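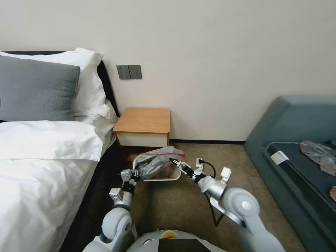 We're Neltport Trail Lodge, a small hiking outfit with beds attached. We lead day walks and overnight trips in the hills and river bottoms outside town, and we keep a lodge where people can sleep before an early start or after a long finish. If you like walking and you don't mind mud on your socks, you'll fit right in!

## How we got going

Deepika Thevar grew up here and spent years walking the old quarry roads with a pencil and a stack of photocopied maps. She kept meeting people at the Bremum trailhead who had driven two hours, walked the first mile, and turned back when the blazes ran out. So she started meeting them there on purpose. The first group walk was in September, to the top of Flundonum and back, and 10 people came along (plus one very muddy spaniel). They wanted to know when the next one was.

Imad Abou Jaoude joined the following spring. He had been guiding farther north and came down for a weekend to see the Abdella gorge with the water high. He now plans most of our longer routes, and he's the person to ask about geology, ferns, or where to get a decent sandwich on the far side of the ridge.

## Where we walk

Flundonum is still our favorite. The summit is only 1,814 feet, but the last stretch is steep and rocky, and on a clear morning you can follow the river all the way to the bay. The Bremum loop is gentler and good for kids, with a plank bridge and a heron pond near the halfway point. Abdella is the wild one – four stream crossings, no phone signal, and trout lilies everywhere in spring.

We led 209 walks last year, and nearly 695 people came on at least one of them. Some were training for long trails out west. Others hadn't hiked since summer camp. We keep groups small enough that everyone can hear the guide, and we go at the pace of the person who's enjoying the view the most.

## Staying over

You don't have to stay with us to walk with us, but plenty of people do. Rooms are simple and quiet, breakfast starts at 5:30 on hike days, and there's a boot rack and a drying room by the back door. Packed lunches can be ordered the night before.

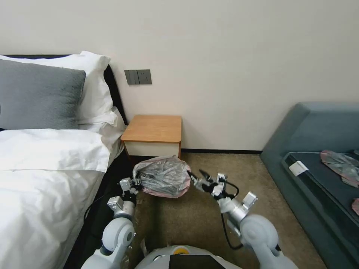
*One of our guest rooms, with a bedside table for your trail map.*

## Come say hello

Our walk calendar goes up a month at a time, and the easy routes fill first. If you're not sure which one suits you, call or write and tell us what you've walked lately – Deepika answers most of the mail herself and loves talking routes. We lend out trekking poles and daypacks for free, in adult and kid sizes. Bring your own boots, and please break them in before you get here.

Page updated June 15, 2024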